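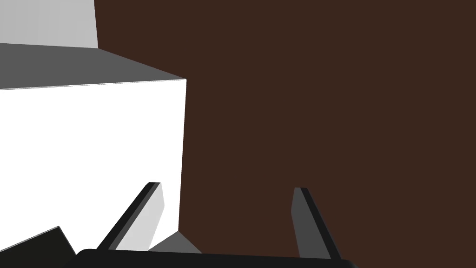
[sim-practice] Re: Draft 2 of the recording rules, section 7

From: Rhiannon Pritchard
Date: 15/08/2026

Ifeanyi, all,

Thanks for going through draft 2 so carefully. I have quoted the part of your message I'm answering and left out the section on file naming, where I agree with everything and have already changed the text.

Ifeanyi Balogun wrote:
> I've read section 7 twice now and I still think it asks too much
> of the people doing the recording. At Brovwood we have operators
> who have never written a test plan in their lives and don't want
> to. They want to know when to press start, when to press stop,
> and whether the run counts.
>
> My main objections:
>
> The start pose rule says the arms must be "clear of all
> surfaces." In a simulated home that is hard to judge from the
> wrist view alone. What is clear? A hand's width? Who checks?
>
> The rule on throwing away runs is too loose. "Discard if the
> view is poor" will mean one thing at Brovwood and another at
> Skirnano, and then we're back where we were last November with
> two sets that can't be mixed.
>
> I also don't see why a simulator needs a stop rule at all.
> Nothing breaks. If an arm goes through a counter we reset the
> scene and go again. I'd rather spend that page on labels.
>
> Last, is the Boutros scene set covered or not? The draft names
> it in the scope and then never mentions it again.

Taking these in a different order, with the easy one first.

Boutros is covered. The scope line was meant to cover every shared home scene, and Boutros was only in there as the one most of us have installed. I've taken the name out of the scope and put it in the appendix with the others. If your group has changed a scene, even just a floor color or the position of a chair, the appendix now asks you to give it a new scene number. We had two groups with different furniture under the same number last year, and it took Perach a long time to pull them apart.

Now the start pose. You're right that "clear of all surfaces" can't be judged by eye, and I don't want operators guessing. The simulator knows the distance from every link to every object, so the check should be done there. The new wording is:

7.1 Before recording begins, the start script reads the smallest distance between any robot link and any object other than the floor. If this is below the limit set for the robot model, recording does not begin and the operator sees which link and which object are involved.

The limit itself goes in the robot sheet, one per model. I don't think this list should pick a single number for everybody. A mobile base with two arms and a bench arm with one gripper don't need the same room.

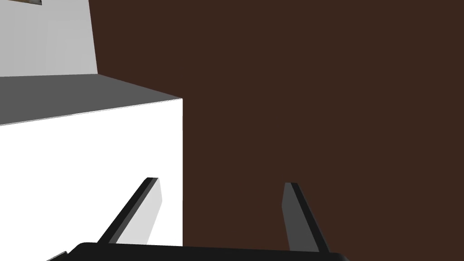

The discard rule needs more work than the start pose, and I'd like to split it. Draft 2 used "poor view" for two problems that have little to do with each other. One is a fault in the rendering, such as a missing texture or a camera placed inside an object. The other is a view that is correct and hard to use. With the wrist camera close to a plain white block, the pale inner face of the left finger nearly blends into the block behind it and mostly the black outer edge tells you where the finger is. The right finger, over dark brown, is easy to make out. Nothing is wrong with a view like that. A real camera would give trouble of the same kind, and anyone training on the data should get to see it. So I'd keep those runs and tag them, and only throw out the first sort.

7.4 A run is discarded for its images only if there is a rendering fault. The fault is picked from the list in the appendix. "Other" is allowed but has to be explained in one line.

7.5 A run with low contrast between the gripper and what is behind it is kept and tagged LC. The tag applies to the whole run and names the camera.

I know 7.5 adds a tag, and you asked for fewer. It can be set by a script from the segmentation masks, and Skirnano have offered theirs. The operator wouldn't have to do anything. I ran it on 26 of our own runs to see what it would say. It tagged 7 of them and I agreed with all but one, where the gripper was over a pale shelf for a moment at the very end.

On stopping, I disagree with you, so I'll take a bit longer over it.

It's true that nothing breaks in a simulator. My worry is what the operator learns. People who record in simulation for a few months and then move to a real cell bring their habits with them. If an arm has been allowed to pass through a counter with a shrug and a reset, the hand is slow to go to the stop button later on. We saw this in our own group. It was not dramatic, just a bent finger and a day lost waiting for a new one, but the operator said straight out that she was used to letting the run go on to see what happened.

There is also the data. A run that contains deep contact between a link and furniture will have joint readings in it that no real arm could give. If the run is cut at that point and marked, everyone knows. If the operator backs out and carries on, it ends up in the set as a good run.

The case I keep coming back to is the kitchen island, where both arms work near the edge of the countertop and the operator has to watch two places. 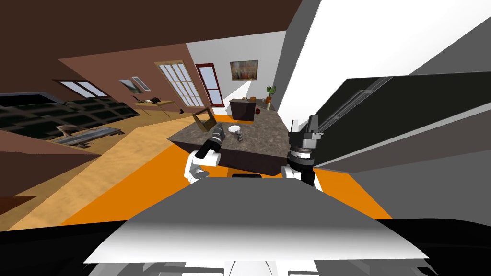

Island start view, with the room tilted and both arms reaching toward the near edge of the countertop.

A start view with the room leaning that much has to be sorted out before anybody presses record, and draft 2 had nothing on it. Most of the tilted runs I've looked into came down to one of two causes. Either the head camera pose was loaded from an old file, or the base was placed at an angle and no one looked at the base readout. The pictures can look the same. I'd like the start script to write both values into the run header, like this:

7.2 The run header holds the base roll and pitch and the pose of each camera in the base frame, read from the simulator at the moment recording begins. Values copied from a settings file do not count.

7.3 If base roll or pitch is outside the limit in the robot sheet, recording does not begin. If the base is within limits and a camera is not in its listed pose, the operator may record, and the run is tagged CP.

I left the CP runs in on purpose. Some groups move their cameras as part of the work and they shouldn't have to fight the script. They do have to say so.

Back to stopping. The wording I'd put in draft 3:

7.6 The stop control is the same physical button for simulated and real recording, in the same place on the desk.

7.7 The operator stops the run on any contact between a robot link and fixed furniture, unless the task sheet lists that contact as expected. Fingertips resting on a countertop during a pick will normally be listed.

7.8 A stopped run is kept, cut at the stop, and marked as stopped. It is not recorded over. 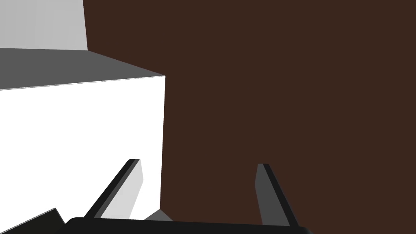
For 7.7 to work the task sheets have to be filled in properly, and I know some of them aren't. Ours had 19 tasks in it and the expected contacts column was blank for most of them until last week. It took one of us an afternoon. I'd say do it with the operator sitting next to you, as they know which contacts happen in practice and which ones only look alarming on the screen.

If a task sheet is blank in that column, then under 7.7 every contact with fixed furniture is a stop. That will be annoying and I'm fine with it being annoying.

One more thing on 7.7. Large objects that are free to move in the scene file but that a person would treat as furniture, like a storage block or a low table, are not "fixed" in the simulator's sense. A stop script that reads the fixed flag will let an arm push straight into them. I'd add a line to the scene sheet listing any movable object that should be treated as fixed. Does anyone see a problem with that? The only one I can think of is tasks where moving the block is the point, and there the task sheet would override the scene sheet anyway.

You asked who checks. For 7.1 to 7.3 it is the script. For 7.4 it is whoever reviews the runs, and that must not be the person who recorded them. In a group of one or two people this is a pain, so draft 3 lets you swap runs with another group for review. We have room to take some of Brovwood's if that helps.

What I have not dealt with:

– Your point about gripper width being logged in different units. I need to look at what the older files have.
– Whether a reset in the middle of a session needs a new run number. I think yes. Skirnano think no, and I haven't read their reasons yet.
– The glossary. "Episode," "run" and "trial" are all still in there, sometimes on the same page.

Please send changes to the wording as text I can paste in. If you object to a rule, say which number. I'd like to hear from people who record every day on 7.6 in particular, as I only know how our desks are laid out and I don't know if one button for both is possible with the setup you have.

Rhiannon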